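Home Features Robots Archive Subscribe

Teaching a robot to make a bed starts with a person doing it, badly, over and over. At Sanel, Silviu Sima works a hand-held gripper and recorded 661 tries at one chore - blue fleece, two fingers, no thumbs.

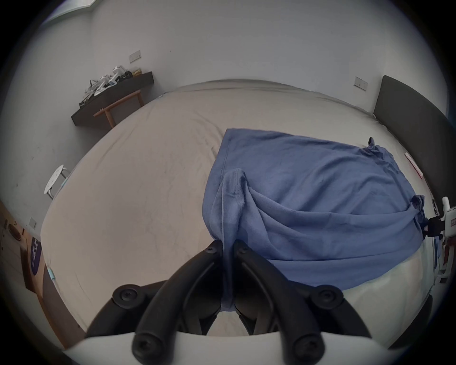 The method asks little of the robot until the end. It learns from the recordings, then gets 3 fresh blankets and no sympathy. Rolling is graded separately, on a Sunday.

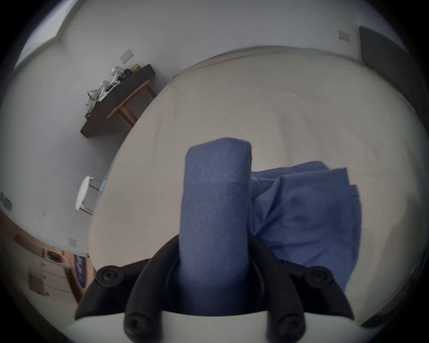

Seon-mi Wang would like to see it try a fitted sheet before anyone orders one.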